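Ticket 915 – Morning prayer email arriving at wrong hour, declarations list truncated
Site: Flomham Community Church
Component: Caddale mailer, daily devotional queue
Priority: 3
Status: Resolved, monitoring

Reported
Subscribers to the morning prayer list receive the email an hour late. Those in the Beltiden house group also report that the "I am" declarations stop after the second line. The scripture reading and closing prayer are complete. The web version of the same page is correct.

Environment
Mailer upgraded in August. Devotional text is pasted from a word processor into the page editor, then picked up by the overnight queue.
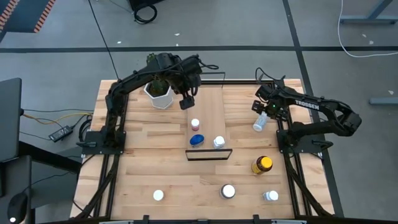
Tabletop with the two black arms, left and right.

Step 1 – Send time
Queue log shows the job released at the right minute but in UTC. The server clock is correct. The mailer's own time zone setting had gone back to its default during the upgrade. Set it to London and restarted the queue. Test message to the office address arrived on time. The offset was 60 minutes exactly, which matches the reports.

Step 2 – Truncated declarations
Compared the raw message with the page source. The cut falls at the same point each time, directly after the reference to Ephesians 2. The pasted text has a hidden control character there, left over from a manual line break. The web page ignores it. The plain text builder treats it as the end of the block. 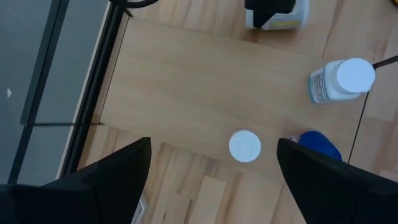
Removed the character by hand and sent the message again to the test list. All declarations present, in the right order, with verse references intact. Older entries in the archive have the same fault wherever the text was pasted the same way – these display properly on the site and have been left alone.

Step 3 – Preventing a repeat
Turned on "clean pasted text" in the editor. Side effect: italics are lost, so Bible quotations need to be marked again after pasting. The Hassanpour template was checked as well and needs no change.

Update, September 11, 2021
Three mailings sent since the fix, all on time and complete. One subscriber still sees the short version. Their mail program is showing a saved copy; asked them to delete it and fetch again. Ticket stays open to replies until they confirm.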